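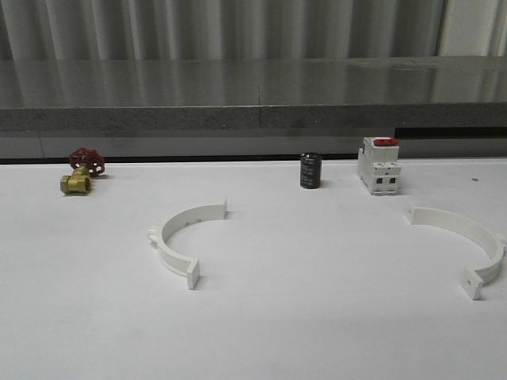
Figure 14. Workspace view with valve, capacitor, breaker and two clamp halves.

Teaching objects to the Bekevex detector

Do this after camera calibration and before you create any pick tasks.

1. Place the parts on the white table with a gap between them. Leave the arm at its park position.
2. Open Perception > Objects and press Capture Background Set. Wait for the counter to reach 100.
3. Draw a mask around each part. Include the handwheel in the valve mask.
4. Give both clamp halves the same class name. The planner tells them apart by pose.
5. Set Exposure to 700 and Min Area to 500, then press Train.

Note: Small specks on the table are dropped by the Min Area filter.

CAUTION: Training clears the grasp points saved for a class. Export them first.

If a mask spills into a shadow, lower Edge Gain one step and repeat step 3.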